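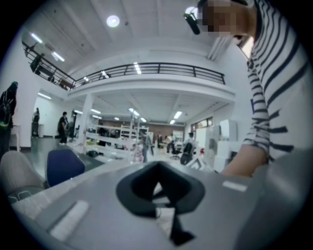
By Imogen Mottram
Community reporter
June

Members of a shared workshop have built a hand-held gripper that they hope will teach a home-made robot arm to sort screws, pegs and other small parts.

The tool, which the group calls Fanunia, is carried and worked by hand. A person picks things up with it while a camera records each movement, and the recordings are later used to train the arm. The arm itself is still in pieces at the home of Lionel Whiteley, a retired fitter who is making its joints in his garage.

Tracey Hebden, who leads the project, said the gripper had taken the group longer than planned. The first body split along a seam when it was dropped, and the second was too heavy to hold for more than a few minutes.

"We're on version 3 now and it's the first one I'd hand to a stranger," she said. "The balance is right. You can work with it for a good while before your wrist complains."

The group wants 3,000 recorded pick-ups before it starts training the arm. Members take turns in sessions of 15 minutes, after which the batteries are swapped and the files are copied to a computer in the workshop. Recordings in which the part is dropped are kept in a separate folder.

Milagros Rivas, who looks after the files, said the sorting had been slower than the recording. Early clips were saved under whatever name came to hand, and she has spent several evenings putting them in order. New ones are now named by part and by person.

Mr Whiteley has cut the base plate and the shoulder joint for the arm. The elbow is waiting on a bearing that was sent in the wrong size. He expects to bring the finished arm to the workshop in the autumn, when it will be bolted to a bench near a power point.

The design has been changed along the way to keep costs down. A motor from an old garden gate was tried in the shoulder but was too noisy and has been taken out. The replacement came from a scrapped printer and needed a new bracket.

Mervyn Pilkington, a joiner who rents bench space in the building, has asked the group to try the arm on dowels once it can manage screws. Ms Hebden said that would come later, as dowels roll.

Drawings for the gripper body will be free to copy when the current version has been checked. Anyone who wants to take a turn at recording can come along to the open evening, which starts at 7pm. No experience is needed, but long hair must be tied back near the machines.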